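Home About Research Openings Contact
Search this site Go
2 min read

Call for Participants: Comparing End Effectors and Controllers

Gristden invites adults with no prior robotics experience to take part in a comparison of end effectors and arm controllers. Participants will guide a robot arm in moving small shape blocks on a tabletop board. Each session lasts 100 minutes.
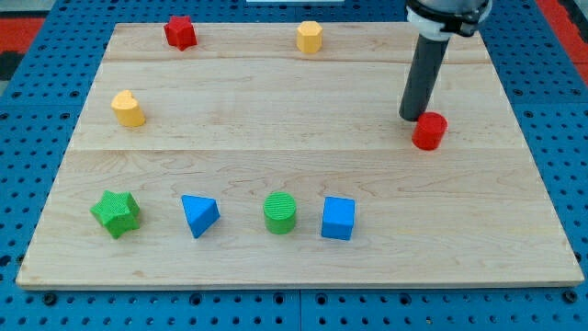

Participants will use two controllers, Wumbei and Plastano, and will rate each one in writing. Training is provided – no preparation is required. Applicants must be 18 or older and able to sit at a workstation for the full session.

To apply, write to Gülizar Uçar, Study Coordinator, Room 246, by July 1, 2026. Questions regarding consent may be directed to Volkan Keskin.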